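09/07/2019

Second-last session before the regional. Got to the shed at 7 and the arm was still faulting on joint 2 from last week, so I reseated the plug and it homed properly after that. Kitholm course notes say to recalibrate after any fault. Did it twice.

Main job was the teardown task - find the parts inside an old Dell tower and work around the cables. We have over 500 practice runs logged since June and the cable bundle is still where most of them go wrong. The CPU socket was empty and so were the memory slots.

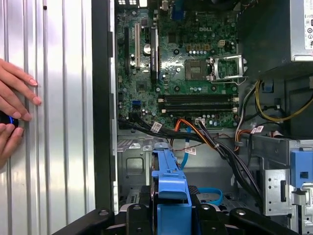
According to the Govent team captain, who rang at lunch, we should stop chasing speed and slow the wrist right down near any wiring, as the judges at the Zakance round took off more marks for snags than for time. I wrote it on the whiteboard.

Tried it at half speed in the afternoon. Fewer faults but we ran over the limit on 2 runs. Will trim the approach path tomorrow. Still need to send the Gajewski entry form and buy zip ties.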